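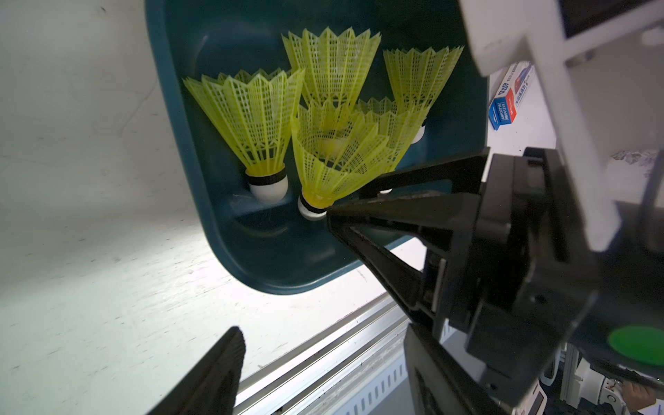 Yellow nylon shuttlecocks with cork bases, in a teal container.

Roya Rostami manages equipment for a badminton club with 80 members. Her subject is storage, and she discusses it in terms of skirts, corks and wall height.

"A nylon skirt deforms under steady load," she said. "If a shuttle lies on its side with others on top, the crown goes oval. You see it in the flight before you see it in the skirt."

The club buys its shuttles in tubes and moves the ones in play to open trays. Rostami said a tube protects the skirt well but slows down sorting, as the shuttles nest and have to be pulled apart. She prefers a rectangular tray with rounded corners, kept on a plain white surface where a stray yellow shuttle is easy to find. 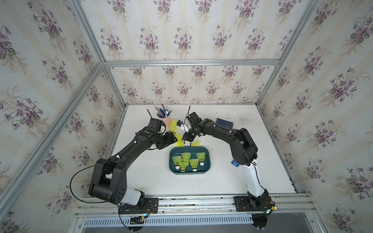 Loading the tray

Her limit is one layer. Shuttles may lean on each other, and the skirts may overlap at the edges, but none should carry the weight of another. She takes hold at the cork.

"The lattice catches," she said. "Pull by the skirt and the next one comes up with it. Take the cork and turn it a little."

Anything left on the table gets checked before it goes in.

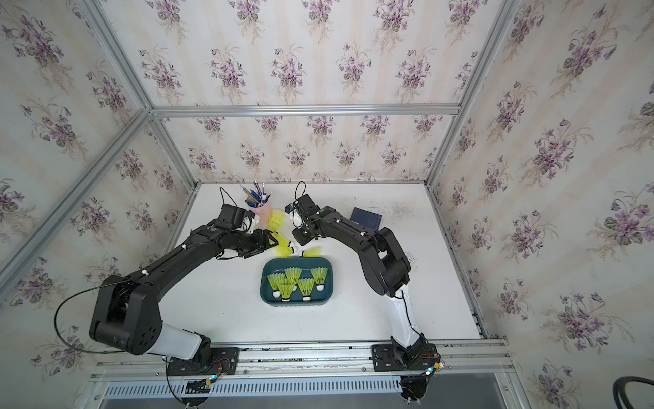 The check is short. She looks for split ribs at the crown, then presses the joint between the skirt and the cork. A loose joint puts the shuttle in the practice bin. Last season she logged 1,403 shuttles this way and moved 17 percent of them to practice use.

Asked about temperature, Rostami said she keeps the storage room steady from November on and brings the trays out 31 minutes before play. Cold nylon is stiffer and cracks sooner at the tips.

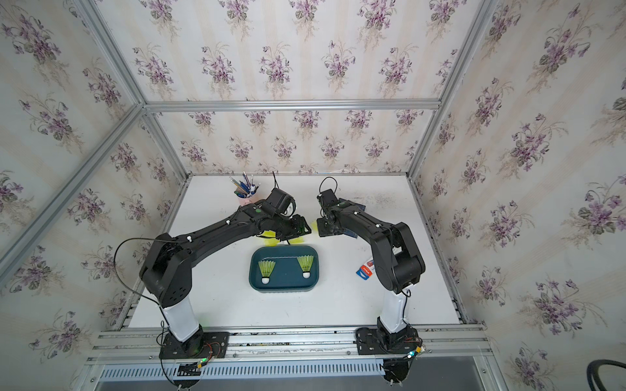

Jamshid Zarei, who coaches the juniors, wanted deeper bins. She tried them for a month and went back to trays. "Deep bins get filled," she said. "Then the bottom row is flat."

She washes the trays with dish soap and dries them before refilling.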